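Wash-and-Fold Firm's Laundry Claims Get a Cool Reception
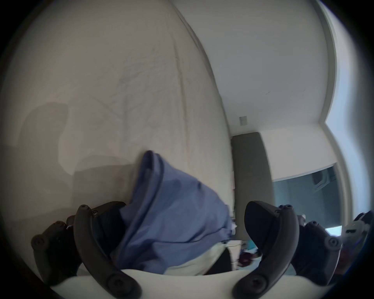 GENDIRVILLE, March – A new pickup laundry service says it can give the average household back 90 minutes a week. Some residents here would like to see the math.

Poliditz, which opened its sorting and folding room on the east side of town last month, collects bags of clothes and bedding from the doorstep and returns them washed, dried and folded. The company's flyers call it "the end of laundry day." A small bag costs $30. There is no discount for people who bring their own bag to the counter, and no price at all on the flyer.

The 90-minute figure comes from the company's own survey. Poliditz says it received 1,509 replies, but would not say who was asked, how they were asked or how many of them were already customers. A spokesperson said only that the replies came from "real households at various stages of life." Asked whether the figure counted time spent waiting for a machine to finish, the spokesperson said the company would look into it. It had not answered by Tuesday.

That question matters. A washer does not need company. Most people start a load and go do something else, and what eats up an evening is the part that comes after: pulling a shirt out of a heap, turning the sleeves right side out, finding which end of a pillowcase is open, and getting everything flat before the creases set. Folding is the piece of the job Poliditz talks about the least.

At an open house last week, visitors were shown two ways to finish a shirt, one for drawers and one for shelves. The drawer fold was tidy. The shelf fold looked a lot like the drawer fold. Fitted sheets, which are what anyone with a linen closet wants to know about, were described as "available on request." A request was made. The answer was that they would be included in a later stage of the rollout.

Poliditz is not the first to try this in Gendirville. Avcı, a dry cleaner on the main street, ran a similar pickup service for a while and dropped it. The shop says customers liked the idea well enough but mostly used it for comforters and tablecloths, then went back to doing their shirts and towels at home. Avcı still takes in comforters at the counter.

Poliditz says its approach is different because orders are tracked through Petport, a scheduling system first built for dog groomers. Customers get a message when a bag is picked up and another when it is ready. The messages shown at the open house still asked for the customer's breed.

The company also promises a 2-day turnaround, although the terms on its website allow for "reasonable delays" and do not say what is reasonable. The same page says missing socks must be reported the day the bag comes back, and that faded colors are not covered.

Pickups now run on the east side only. Poliditz says it expects to add the rest of town by summer – it gave no date – and that the current price is an introductory one. It did not say what the regular price will be.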